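Search this notebook
Search
Enter keywords

April 16, 2022
Dye bench, madder again

Okay, so the Bukville madder finally got its day in the pot and I have opinions. I'd been putting this off since the bag showed up because the last lot was so disappointing (that sad salmon colour, never again), but this one is a completely different animal. You can smell it as soon as you open the bag, sort of earthy and sweet, like a root cellar with a fruitcake in it.

Fibre was the leftover Lecomte wool, the two-ply, 122 grams of it in four little skeins plus a bit extra I couldn't bear to throw out. Scoured it last night with a squirt of dish soap and left it to cool in the pot with the lid on. It was greasier than I thought it would be! The water went the colour of weak tea and I ended up doing a second scour this morning, so I started the whole thing late and grumpy.

Mordant was alum, same as usual, plus a pinch of cream of tartar. I know some of you skip the tartar with madder and you may be right, I can't say I've ever seen a difference I'd swear to. Wool went in damp, brought it up slowly, held it for 44 minutes (was meant to be longer but the element on the left-hand burner is cutting out again – somebody please put that on the repair list, I keep forgetting) and then let it sit in the pot while I had lunch.
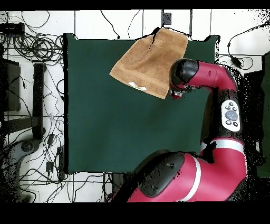

The thing with madder is the heat, and I will bang on about this until everyone's sick of me. If you let it get anywhere near a simmer the browns come out of the root and that's your red gone. So I had the probe thermometer clipped to the side the whole time and hovered over it like a nervous parent. I soaked the ground root overnight in plain tap water and poured off the first soaking, which was quite yellow. I saved that in a jar, it's on the bottom shelf with a label. Please don't tip it out, I want to try it on some of the plain cotton.

Added a spoon of chalk as well. Our water is really soft and madder wants it hard. Last time I forgot the chalk, and I'm pretty sure that's where the salmon came from, although I blamed the supplier to anyone who'd listen. Sorry, supplier.

Skein notes, so I can find them later:

Skein 1 – straight out of the bath, rinsed, nothing else. Proper brick red. Very happy.
Skein 2 – same, then a dip in the iron pot. Went to a dull plum almost straight away. I panicked and pulled it early. I like it more now than I did an hour ago.
Skein 3 – into the exhaust bath after the first two came out. Soft coral, a bit patchy at one end where I'd tied it too tight. My own fault, figure-eight ties next time and leave them loose.
Skein 4 – still in the pot as I write this. Leaving it overnight with the heat off.
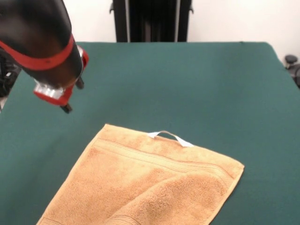

I wanted to compare skein 1 against the Faltaseck cards but the light in the workshop by late afternoon is useless for reds. Everything looks like ketchup. I'll take the lot out to the back step in the morning and do it properly. From memory it's close to card 28, maybe a hair more orange, but my memory for colour is terrible and I've argued with people about it before and lost.

The little extra bit of yarn I used for a rub test on white cotton. Some colour came off, more than I'd like, so either I was lazy with the rinsing or there's still grit from the root stuck in the ply. There was definitely grit in the ply. I shook out what I could over the sink and it was like emptying a beach bag. Next batch I'm putting the madder in a stocking, even though I've always said you get better colour with it loose in the pot. You probably do, but I was picking bits out of my cuffs at dinner.

Things I need before May, when we do the big batch for the Flistov shawls: more alum (the tub is down to the crusty part), a new strainer, and a second stainless pot so the iron one can stay the iron one. Someone has been heating alum in the iron pot and I'm not naming anybody, but the greys in the last batch were no mystery. I've painted a stripe on the handle now.

Also wondering whether to try the wool a bit drier going in. The damp skeins floated for ages and I had to keep poking them down with the spoon, and I suspect that's half the patchiness. Or a plate on top? I've seen that done with a dinner plate and it seemed to work fine.

Skein 4 gets rinsed first thing, then all four dry in the shade. Will add the card numbers underneath once I've had a proper look.

Recent entries
Onion skins, brown versus red
Weld on silk, second try
What happened to the indigo vat
Walnut hulls: wear gloves
Lightfastness strips, window test

This site uses cookies to remember your settings. By continuing to browse you agree to our use of cookies.
Accept
Manage settings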